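What to do at home after a break-in

Break-ins in Udville tend to go up in July, when windows are left open and people are away. The tips below were put together with Sofia Arruda, who spent years taking burglary reports, and they cover the first day or two.

Before you go in

If the door is open or the lock is damaged, stay outside. Ring the police from the street or a neighbour's house. Use the emergency number if you think someone is still inside, and the non-emergency line if you are sure they have gone. Write down the time you got home and the reference number the call handler gives you. You will be asked for that number again and again.

Keep children and pets out until an officer says it is all right to go in.

Leave things as they are

Don't sweep up, close drawers or put cushions back. Avoid door handles, window catches and light switches near the point of entry. If you have to walk through a room, keep to the side. Officers may want to dust smooth surfaces such as glass, gloss paint and metal, and wiping them down can remove prints.

If rain is forecast and there is a footprint in a flower bed, put an upturned washing-up bowl over it and weigh the bowl down with a brick.

Make your list

Go from room to room with a notebook and do one room at a time. Start with bank cards, passports, car keys and spare house keys, and cancel or replace those the same day. After that, write down electrical goods, jewellery and tools.

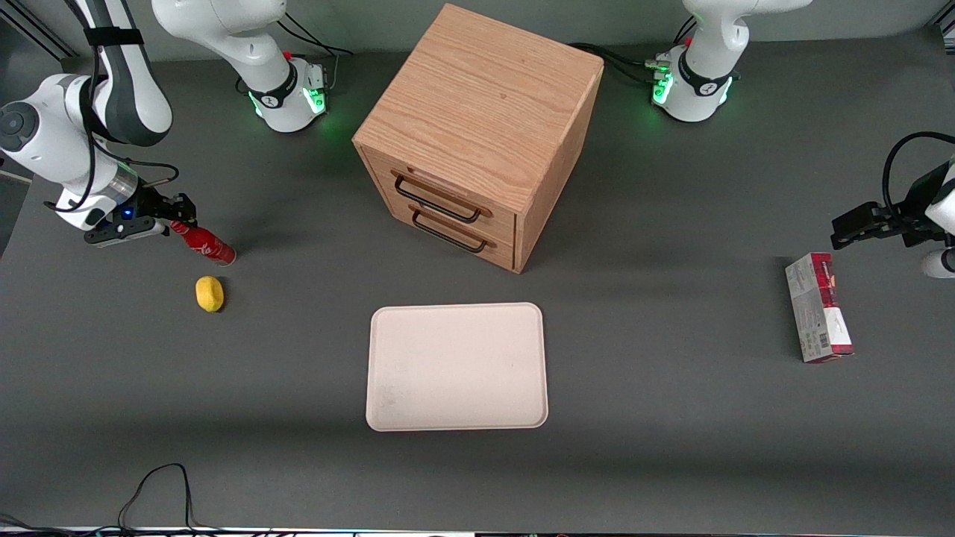

Small things are the ones people miss. Foreign coins, old phones, a watch that stopped working years ago — these often come to mind a week later. Keep the notebook by the kettle and add to it as you remember. You can send extra items to the police and your insurer afterwards, quoting the same reference number.

Serial numbers are worth hunting for. Look on the original box, the receipt, the warranty card or the account you set up when you bought the item.

Clearing up

Fingerprint powder is very fine and smears if you wet it. Vacuum first with the brush attachment held just above the surface, then use a dry cloth, then warm water with a drop of washing-up liquid. Change the water often. On bare wood or wallpaper, try a soft eraser before anything damp.

For broken glass, wear thick gloves and pick up the large pieces first. Wrap them in newspaper, tape the parcel and mark it "glass". Go over the floor with a slice of bread or damp kitchen roll to lift the splinters. Check shoes and pet beds too.

Boarding up

A sheet of plywood screwed to the frame will do for a night or two. Cut it 60 mm wider than the opening all round if the frame allows. Take photographs of the damage before you cover it. Ask your insurer whether they have an approved glazier, and keep the receipt if you pay for an emergency call-out yourself.

Change the lock barrel if any keys are missing, including the shed and garage.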